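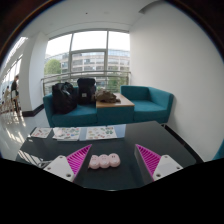
The Caltthorpe Open Day is a public demonstration of small-object handling held by the robotics firm Senisance in the upper lounge of its Caltthorpe building. It takes its name from the site and is separate from the trade visits that the firm arranges for buyers. Demonstrations are given at ordinary furniture, and the objects are of the kind found in a home or a schoolbag. A typical task uses a small pale pink piece made of three rounded segments in a row, two of them with raised bumps, placed near the front edge of a dark, glossy table and approached from both sides by a pair of fingers with magenta ribbed sections on white mounting plates. Sheets of small coloured pictures are laid out at the far left of the same table.

Background

Senisance began as a maker of packing-line parts and moved into grippers after taking over the workshop of Hakeck, a supplier of moulded fingers. The first open day was held in March and was meant for staff and their families. Later ones were opened to the public by free ticket, with a limit of 200 visitors in a day. The limit is set by the fire rules for the floor, not by demand, and the waiting list has at times been longer than the list of ticket holders.

Format

The day is divided into morning and afternoon sittings. Visitors are received on the ground floor and taken up in small parties. Each party sees one complete run of the handling task, followed by a second run in which the object is turned or moved before the start. Questions are taken between runs. Bags may be left on the seats by the window.

The handling task has four stages: approach, closing, lift and placing. In the approach the fingers are brought to either side of the object without contact. Closing is done slowly, and the operator may stop and begin again if the object turns. The lift is short, and the object is then set down at a point agreed beforehand. A run in which the object is dropped is recorded as a failure and is not repeated for the same party.

Equipment

The gripper shown at the open day is the Qaisi, a two-finger tool. Each finger narrows to a tip, and the ribbed part is backed by a white plate with three fastener holes. The ribs allow the finger to bend around an object under light load, so that the force is spread over a longer length of the inner face. The fingers are sold in matched pairs, and the maker advises against fitting a new finger opposite a worn one.

The Qaisi can be used in the hand or on an arm. The handheld form is used for most of the public sittings, as it needs no guard and can be moved from one table to the next between parties. The arm-mounted form is kept in the ground-floor workshop, where it may be viewed from behind a barrier.

A pair of fingers is rated by Senisance for 4000 closings. Pairs used at open days are withdrawn after 400, mainly on account of marks left by polished surfaces and by repeated cleaning. Withdrawn pairs go to the training bench.

Objects

The objects are drawn from a numbered set of 159, kept in trays by size. Soft and rigid items are held separately. Small items with a smooth, matt surface are preferred for the first run of a sitting, while clear plastic and thin card are left to the end -- both are harder to pick up cleanly from a flat top. Paper sheets are used in a separate task, in which a single sheet must be drawn from a pile.

Visitors may bring an object of their own for the last sitting. Glass, food and anything with a blade are refused. The results of these runs are not entered in the firm's records.

Records

Results are posted on a board by the stairs at the close of each sitting. The board gives the object number, the stage reached and the number of attempts. A revised form of the sheet, dated Monday, May 25, 2020, added a column for the direction of approach. Earlier sheets do not show it, and the two series are kept in separate folders.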